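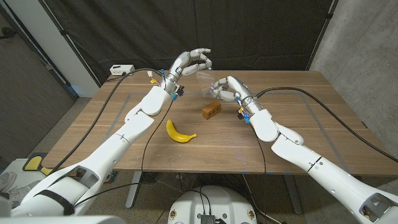 Figure 1. Two-arm setup during recording, with the clear cup, toy brick and banana.

Plalletti: did our examples teach it anything?
Student project report, November 12, 2020

1. What we set out to do

The Plalletti project asked whether a small set of recorded examples is enough to train a learning system to handle everyday items with two hands. The unit handout says that "more data is better data". We were not convinced at the start and are less convinced now.

2. Recording

Each example was one attempt at one task, steered by a person and logged with our own program, Flarno. It saves the head camera view and the joint positions of both arms. Tasks used a cup, a brick and a banana on a bare tabletop, against a black curtain. We recorded 17 examples per task over six sessions. A session ran up to 2 hours, and most of that went on resetting.

The cup was the worst choice we made. It is clear plastic and in the head camera view there is very little of it to see beyond some edges and reflections. When we labelled the recordings, two of us marked different moments as "grasp begins" in most of the cup examples. If people looking at the same picture can't agree, I don't see what the system is meant to learn from it.

Cables were the other problem. They run from the wrists across the table, and their position changed between sessions. We did not record where they lay — we should have. A system trained on this could easily tie a cable position to a task, and we would have no way of telling.

3. What the numbers say

After training on the Pomare lab computer, the system finished the brick task in 18 of 20 test runs. That looks good until you read our test notes. The brick was put down in nearly the same spot every time, well inside the outline on the table. When we shifted it toward the edge, the hand went to the old spot. We stopped after 6 of these runs and did not score them, so they are not in the total.

Results for the cup are left out because the labels could not be trusted.

4. Next group

Trumiris, the group taking over in the new year, has asked for our recordings. They can have them, but I would keep only the brick and banana sets and redo the cup in a solid colour. Placement should be drawn at random before each attempt and written down. The Flarno settings file is in the shared folder, along with the unscored runs.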